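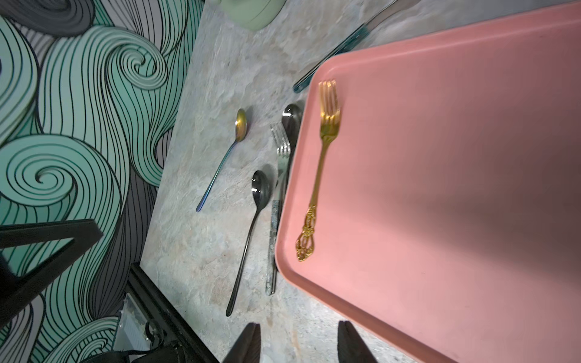 Gold fork on the pink tray, teaspoon and black spoon on the counter beside it.

Travel trouser, second fabric round
14 April 2026

Present: Theda Ehlers, Cường Đồng, me. Jannik Schmieder for the seam part only.

Purpose: choose between the Misisura stretch woven and the Albers double knit for the long-haul trouser. The Plaren sample was dropped at the last round for pilling at the inner thigh and hasn't been put back in. Both remaining cloths were cut to the same pattern, same waistband, same pocket bags. Zip on both is the Zetex coil, side pocket only.

Sit test. Worn for 10 hours each in the office chair with the arms off and the lap strap fastened, getting up when the wearer wanted to. Theda wore the woven, Cường the knit, then the other way round the next day. Creasing read against our own card, hung, under the north window.

Woven: sharp creases behind the knee and across the lap, worst under the strap. Most of the lap creasing dropped out overnight on a hanger. The knee creases did not, and needed steam.
Knit: almost nothing at the lap. Bagging at both knees, plainly visible standing side-on. Recovered after a wash, not after hanging. Theda would live with it on a flight and not at a dinner after one, and I agree with her.

Neither wearer had trouble with the waistband. Cường found the back elastic rolled when he slouched in the knit. It didn't roll in the woven, so I suspect the cloth and not the elastic. To be looked at with a wider channel.

Pockets. The zipped side pocket takes a passport lying flat, but with a boarding pass folded in it the slider catches the paper on closing. The bag is cut too close to the tape. Jannik wants to move the bag seam back and add a facing. Fine by me provided the facing is in lining and not in self fabric, as the self version made a ridge you can feel sitting down. Redraw before the next toile. Back pockets unchanged.
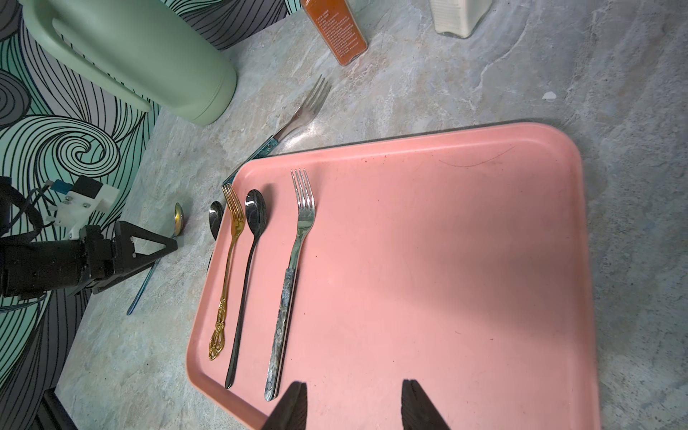
Snagging is still the knit's weak point. The mace results were acceptable on the face and poor on the reverse, and the mace says little about what a trouser leg meets in an aircraft seat: buckle edges, bracelet links, the zip pull on the bag under the seat in front. We want something with openings and small ends, dragged by hand across the cloth at light pressure. The filigree handle on the gold fork is the right sort of shape for it, openwork with a scrolled tip, and it goes on the list next to the chain bracelet and the strap buckle. The black spoon would serve as the smooth control. Procedure to be written up by Cường: cloth pinned face up, along the grain first, then across, then repeated on the reverse. Photograph under raking light and mark pulls with chalk.

Colour. Said Belhaj sent lab dips for the charcoal and the olive. Charcoal matches in daylight and goes slightly brown under the warm lamp – tolerable. The olive is too yellow on the knit and correct on the woven. Asked him for a fresh dip on the knit only. The navy is on hold until we know which cloth we're using.

Drying. Hand washed in the sink with ordinary shampoo, rolled in a towel, hung from the shower rail with the window shut. The woven was dry in the morning. The knit was dry in the leg and damp at the waistband and pocket bags. This matters more to me than the creasing. Anyone on a short trip with one pair will wash it at night and need it at breakfast. Changing the pocket bags from cotton to the mesh might be enough. Trying that before blaming the knit.

Weight and packing. Both roll to fit the small cube. The knit takes up more room than its weight suggests and springs open if the cube isn't zipped at once. No difference worth recording in how they looked after being unpacked.

Eckhard Rothe asked by email whether we could simply offer 2 trousers, one in each cloth. I'd prefer not to. The pattern needs different ease in the seat for each, and the grading would have to be done over. Left open for him to raise in December if he still wants it.

Leaning: woven, with the knee problem unsolved. Possible fixes are a small articulated dart or asking Misisura for the same cloth with a softer finish. The dart is cheaper to try.

To do
Cường: snag procedure, mesh pocket bags on the knit pair
Jannik: pocket redraw, wider elastic channel
Theda: knee dart on the woven toile, wear it on the train
Me: chase Said for the olive, ask Misisura about finish and minimums

Card readings are in the green folder behind the crease card. The knit pair is still on the rail, please don't press it.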